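Clernstead Jazz Archive Opens Transferred Tape Collection to Listeners

CLERNSTEAD, Oct 21, 2026 – The Clernstead Jazz Archive has completed the transfer of 600 reels of tape recorded at local jazz clubs and dance halls, and opens the collection to listeners today. The material covers the resident bands of the Esau Rooms and the Meesuk Ballroom, together with visiting groups who played either venue on tour.

The reels hold 900 separate performances. Most are full-track mono recordings made at 7.5 inches per second on quarter-inch tape. A smaller group, recorded at 3.75 inches per second, has reduced treble response and more audible hiss. No noise reduction was applied to the archive masters. Listening copies have been adjusted for level and, where the pitch of the piano allowed a reliable reference, for speed.

Transfers were carried out by Rumura, an audio preservation firm. Each reel was inspected, cleaned and re-spliced where the old joins had failed. Playback head angle was set by ear and meter for every reel. Masters are stored as 24-bit, 96 kHz WAV files, with a checksum for each file and copies held at 2 sites.

The catalog lists band name, venue, tune title and personnel where known. Personnel entries come from club programs, tape box notes and musicians' engagement books. Where sources disagree, both versions are given. Trumpet, clarinet and trombone players are well documented. Bass and banjo players are often missing from the written record, and 50 performances still have no confirmed rhythm section. Corrections from former band members and their families can be sent to the archive by mail or through the catalog form.
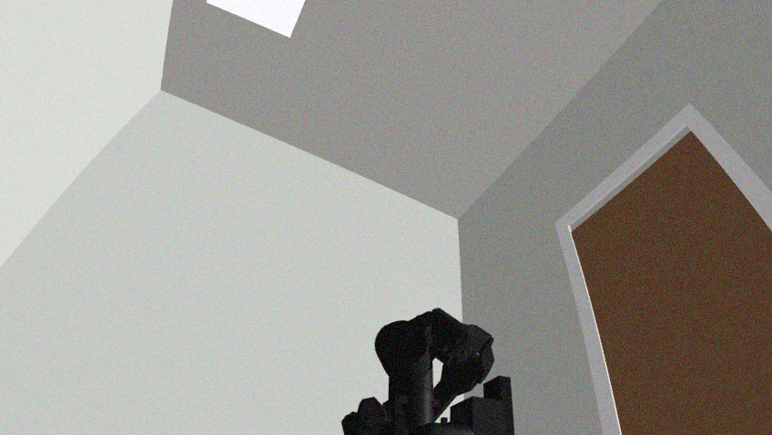
Page last modified: October 2026

Listening copies may be heard at the archive's reading room during normal opening hours. Booking is required for the two listening desks. Headphones are provided. Copies for private study are available on request, subject to the consent of the performers or their estates. Broadcast and commercial use must be licensed separately.

The original reels have been rewound at low speed, placed in new boxes and returned to cool storage. They will not be issued for playback. Requests for catalog extracts and sample audio should be marked "Press" and addressed to the Clernstead Jazz Archive.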